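Notebook, two-arm build, shared workshop
Monday, evening. Entry by Bethel Belay, read over by Rostislav.

Moved the sim over to the new gripper model before cutting any more real fingers. Physics step is 2 ms. Contact stiffness set to 900, the value Benedikt used for the Ferkora pads. Finger travel in the model is 80 mm total, which matches the drawing.

Imported the blue room as is. Textures load, shadows are stepped at the edges and I am leaving them that way. Collision meshes for the brown panels still need simplifying.

Head view and gripper view, same session:
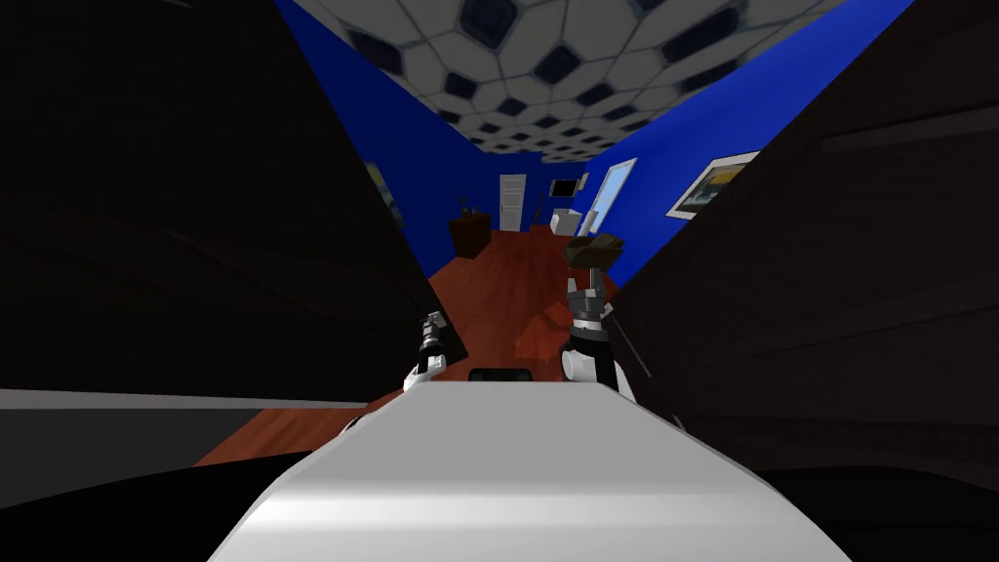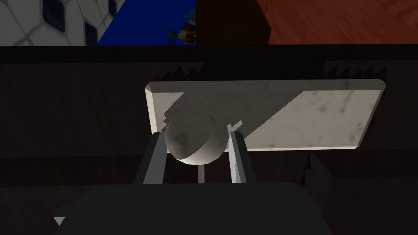

Why simulate the grip when the real fingers can be printed overnight?

Each printed pair ties up the workshop printer until morning and tests one pad angle. The sim runs over 500 grasps in the same time and logs finger force for every one, so only the two best angles get printed.

Changes to make:
Lower the closing speed in the last part of the travel. Force log has a spike at first contact.
Left and right finger friction are set in separate files. Merge them.
Rename the arm joints to match the Burkeo controller. Left side is done, right side still has the old names.
Export pad geometry for Uriel in mm. Last export came out in meters.

Open: Kvido wants the wrist offset measured on the bench again before we trust the model. Agreed. Calipers are in the second drawer, zero them first.

Log saved as grip_run_b. Next run after the friction files are merged.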